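Student Manipulation Group: Notes at the Close of the Spring Term

The Drorton Student Robotics Club has now completed its second term of work on household object handling. As faculty advisor I have been asked by several families and by two neighboring schools how the project is organized and what the students do from week to week. I have kept this blog mainly for club announcements, and the following is offered in the same spirit, with somewhat more detail than usual.

The group working on manipulation has settled on a single exercise, known among the students as Clear the Plate. A plate holds one piece of fruit. The fruit must be removed and set down beside the dish rack, and the plate must then be placed on edge in an open slot. Other plates may already be in the rack and must not be disturbed. The exercise was chosen by vote in the first week of the term, ahead of two proposals involving folded towels.

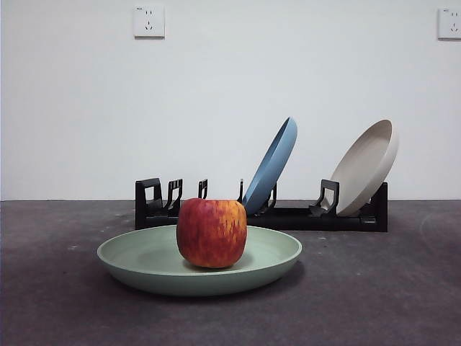 Starting arrangement for Clear the Plate, with the blue and beige plates already racked.

The rules allow the green plate to be set anywhere in front of the rack, provided that the fruit rests inside the rim. Students are required to write down the arrangement before each attempt and to restore it themselves afterward. This is slow work. It was also the part of the program most often neglected in the first term, and our early records suffered for it. Khanyisile Cele, our student lead for the year, rewrote the log sheet in the second week and reduced it to a single page. The new sheet records the operator, the position of the plate, the result of each stage, and any remarks. She also asked that remarks be written in complete sentences, a request that met with some resistance and has since been accepted.

Over the term the group logged 496 attempts. Of these, 84 were set aside on account of incomplete entries, and I have asked that they be kept in the binder all the same. A student who joins next year will learn a good deal from reading them.

The apple has presented more difficulty than the plates. Its sides are not regular, and a grip that closes well below the widest point tends to push the fruit upward and out. The students debated for most of one session whether the approach should be made from directly overhead or at a slant. Both methods remain permitted. Each operator must state the choice on the log sheet before moving.
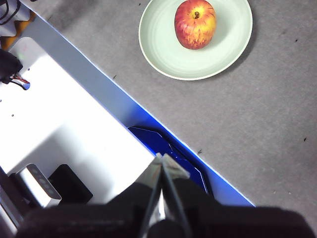

View from the wrist camera, with the two fingers near the bottom and the plate beyond the platform.

Reading the wrist view is a skill in itself, and new members are given two full sessions with it before they attempt a pick. Distances are hard to judge from so close. The plate may appear well within reach when a good deal of floor still lies between it and the fingers. Our practice is to have a second student follow the fixed view and call out corrections in agreed words: near, far, left, right, hold. The word "stop" is reserved for safety and may be called by anyone in the room.

Placement in the rack is scored separately. A plate that stands between its dividers and stays there when the gripper withdraws receives full credit. A plate that stands but touches its neighbor receives half. The students asked whether a plate leaning to one side should lose points, and after some discussion we decided that it should not, as nearly every plate leans a little in this rack.

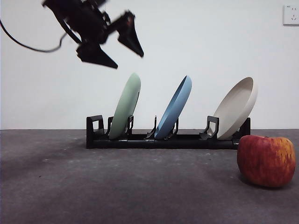
Drorton, Tuesday, June 18, 2019

The term's final session is recorded under the date given here. With three plates standing in the rack and the apple to the side, the layout corresponds to the finished state set out in our rules, and a print has been placed inside the front cover of the binder for reference.

Two matters remain for the summer. The first is the written report, which Khanyisile is preparing with the Coetzee reading group and which should be available to families in July. The second is the scoring program, named Bina by the students who wrote it. It has grown to 1766 lines and is in need of comments. Members who can spare an afternoon are encouraged to choose one section and explain it in plain language.

The club will also enter the Bruveck student meet next year, in the open handling category. The entry form asks for a summary of no more than 200 words. Drafts may be left in the tray outside my office or sent to the club address. Membership forms for the fall are in the same tray.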